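February, just gone six in the morning

Finished the sourdough book last night, all 179 pages of it, and I'm completely hooked! Woke before the alarm to look at my starter and it had climbed right up the jar (I did a little dance in my socks). Fed it, gave the lid a wipe, put the kettle on.
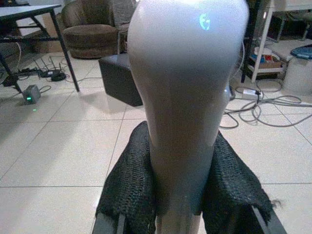
Rochelle says 80 grams of rye in the dough makes all the difference, so that's going in tonight. I'm doing 2 loaves, one for us and one for Nestor, who has been hinting for weeks. Dough came to 860 grams last time and it stuck to everything, my watch included, but oh, the crust on it! I could have eaten the lot standing up with cold butter.

Must get more flour on the way home. And greaseproof paper.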